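Dundcombe depot changes rules for bottled detergent

15/04/2019

The household goods depot at Dundcombe has issued a revised handling procedure for liquid laundry detergent, covering receipt, table inspection and repacking. The procedure applies to all bottles with screw caps and takes full effect in May.

The revision follows a review of leakage claims over the past year. The depot handled 1,842 cartons of liquid detergent in that period, of which 34 were returned with product outside the bottle. In 19 of those cartons the leak was traced to the cap. The remainder were put down to split seams, crushed corners and, in a few cases, causes that could not be established.

Under the old procedure, bottles were checked standing up and only the outside of the carton was recorded. Cap leaks seldom show in that position. Bottles drawn for inspection will now be laid on their sides on a matted table for 5 minutes, then checked at the neck and along the lower seam. The film around the cap stays on during the check. A bottle with liquid inside the film is set aside and the whole carton is held.

Ruoxi Fan, who wrote the procedure, said the side position was chosen after trials at the Mellala site. "Standing up, a loose cap looks the same as a tight one," Fan said. "On its side you have product against the thread, and the film shows it."

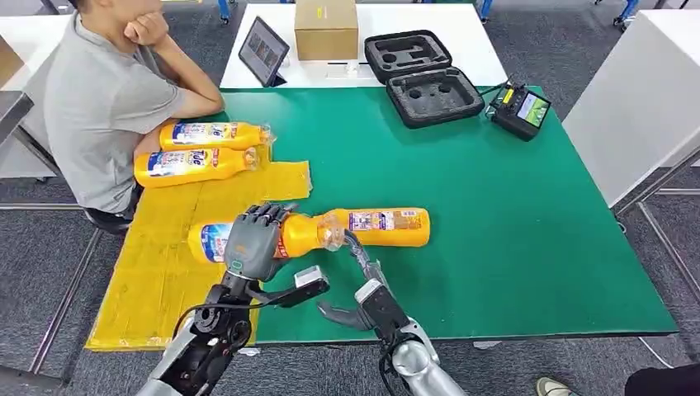
Labels are to be read before the bottle is returned to the carton, and the lot code entered on the inspection sheet. Torn or lifted labels are recorded separately and do not count as a leak. Bottles go back upright, caps up, with a divider between rows – the divider was optional until now.

Cartons for the Price and Plovus routes will be inspected first, as these have the longest transit times. Other routes will be added as new inspection sheets are printed. Powder and single-dose packs are not affected.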